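Vorudell bead market to move into the old school hall

Vorudell, 23 June 2019

The small bead and craft market of Vorudell will leave the parking lot behind the bus station and move into the hall of the old primary school. The town council agreed to the move last week, and the first market day in the new place is planned for the end of summer.

The market began nine years ago with four tables. Today people come from the villages on both sides of the river, and also from Zernard, where there is no shop for craft supplies anymore. They buy glass beads, thread, clasps, buttons and second-hand necklaces that can be taken apart and made again.

"In the parking lot we had always the wind," says Arwel Watkins, who has organized the market from the start. "One gust, and a whole table of seed beads is on the ground. You do not find them again. The customers were very patient with us, but we lost sellers every winter."

The hall has room for all the present sellers and for a few new ones. A place there will cost more than outside, but the sellers will not need to bring their own roof and lamps. The council will ask for a rent of 500 a month from the market association, and the heating is included in this price. The association must also pay for new locks on the side doors.

To prepare the hall, the association collected 2680 from members and visitors. The goal was 3000, and the rest was given by Sinudow, a local company that sells packing boxes and paper bags. The money will be used for folding tables, for better lights over the tables and for a ramp at the main entrance, which today has three high steps.
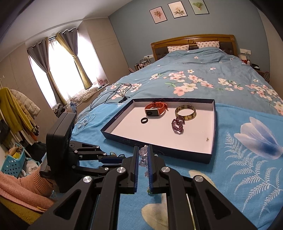
The question of light was discussed for a long time. Many beads look different under a yellow lamp than in daylight, and customers came back to say that the color was wrong when they saw it at home. The new lamps will be white, and sellers can ask for a table near the windows if they sell mostly glass. These tables will be given by lot every January.

Not everybody is happy with the decision. The old school is a walk of 15 minutes from the bus station, and part of the way is uphill. Rhiannon Foulkes, who sells buttons and mends broken necklaces, is afraid that some of her older customers will stay away.

"They come with the bus, they buy something, they drink a tea and they go home with the next bus," she says. "If they must first walk up the hill, maybe they come one time and not again. I will move with the others, but I would like to see a bus stop up there."

The council answered that it has already spoken with the bus company about an extra stop on market days. There is no agreement yet. Until then, the association wants to offer rides from the station in a private car, for people who call one day before.

In the new hall there will be also a corner for repairs and a long table for children, where they can make a bracelet from a bag of 100 mixed beads. The children's table is free for the first two markets. After this a small price will be decided together with the parents.

The opening hours stay the same as before, from nine in the morning until two in the afternoon. Dogs are not allowed in the hall. Sellers who wish to have a table must write their name on the list at the Owen bakery, next to the post office, before the end of July. Those who already have a place in the parking lot must sign too, or their table can be given to another person.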